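Drulon Announces Revised Care and Repair Program for Ribbed Knit Garments

Dec 14, 2023 -- Drulon, a maker and mender of knit workwear and base layers, today announced a revised care and repair program covering all ribbed knit garments sold under its Stirotach and Tarar lines. The program replaces the mail-in service introduced with the first Stirotach tops and adds a published wash standard, a fixed repair menu and a parts supply for customers who prefer to do their own mending.

The revision follows a review of 746 garments returned to the company's repair room. Each garment was logged by fiber, rib width, point of failure and wash history as reported by the owner. Most failures were found at the cuff, the underarm seam and the lower hem. Failures in the body of the fabric were less common and were usually traced to a snag that had been cut with scissors instead of being drawn back through the knit.

"Rib knit is simple cloth, but it is often washed and hung as if it were woven," said Usman Gondal, head of product care at Drulon. "When a wet garment is hung from the shoulders, the weight of the water pulls the ribs open and the hem drops. We see the result and it gets reported to us as a sizing fault. Much of the program deals with washing and drying, and the repair work comes after that."

Wash standard

The new wash standard applies to garments in cotton, cotton blend and wool blend rib. Garments should be turned inside out, closed at any zipper or button, and washed in cold water on a slow spin. Fabric softener should not be used on any garment containing elastane, as the residue stays in the yarn and reduces recovery at the cuff and collar. Dark colors should be washed apart from towels, fleece and other items that shed.

Drying is to be done flat. The garment is laid out, the side seams are brought parallel, and the ribs are eased back into line by hand from the center outward. Tumble drying is permitted for cotton rib only, on low heat, and the garment should be removed while still slightly damp. Storage is folded. Rib garments should not be kept on hangers for more than a few days.

The standard also gives a test for recovery that can be done at home. The cuff is stretched to the width of a flat hand, held briefly and released. A cuff that does not return to its resting width after a wash and a flat dry is considered worn and qualifies for replacement under the repair menu.
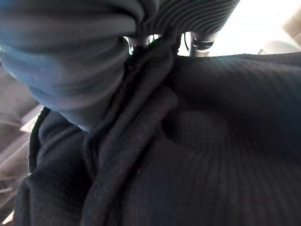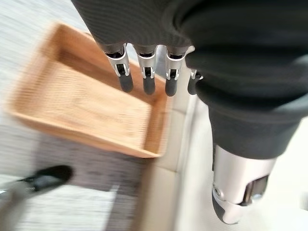
Repair menu

The repair menu lists 15 operations, each with a fixed price and a stated turnaround. These include cuff replacement, collar replacement, hem reset, underarm gusset, seam closure, snag draw-back and hole closure by grafting. Customers select the operation on a printed or online form and mark the location on an outline of the garment. Where the repair room finds further damage, the customer is contacted before any added work is started.

Hole closure has been changed in two respects. Small holes will now be grafted with yarn drawn from the same dye lot where stock is held. Larger holes will be closed with a knitted insert cut to follow the rib direction of the surrounding fabric. Iron-on patches have been withdrawn from the program. In the return review, patched areas held well but the fabric at the edge of the patch tended to fail, as the patch does not stretch with the rib.

Matching of black and charcoal remains the most difficult part of the work. Dark dyes shift with washing, and a new cuff on an older garment will usually show as a deeper shade. Customers may choose a matched cuff, a contrast cuff or replacement of both cuffs as a pair -- the last option is recommended for garments more than two seasons old.

Parts and yarn supply

Drulon will hold 3,000 replacement cuffs and collars in stock at the start of the program. Parts may be bought without a repair booking. Each is supplied with a length of matching yarn, a blunt needle and a sheet of instructions for attaching the part by hand with a stretch stitch. The instructions assume no experience beyond basic hand sewing.

Lint removal tools will not be supplied. The company advises a soft garment brush, used dry and in the direction of the rib. Adhesive rollers are acceptable on cotton but can lift fiber from brushed and wool blend surfaces.

Eligibility and transition

All Stirotach and Tarar rib garments are eligible, whatever the date of purchase. Proof of purchase is not required. Garments must be washed and fully dried before they are sent. Items that arrive damp or soiled will be returned unrepaired at the owner's cost.

Bookings made under the former mail-in service before August will be completed at the former price. Bookings made after that date and not yet started will be moved to the new menu, and where the new price is lower the difference will be refunded. Garments from the Jernedus line are not included at this stage. That line uses a double-faced knit that needs separate equipment, and a decision on its inclusion will follow trials in the repair room.

Printed copies of the wash standard and the repair menu will be packed with new garments as current stock is used up. Existing owners can request both from Drulon customer care at no charge.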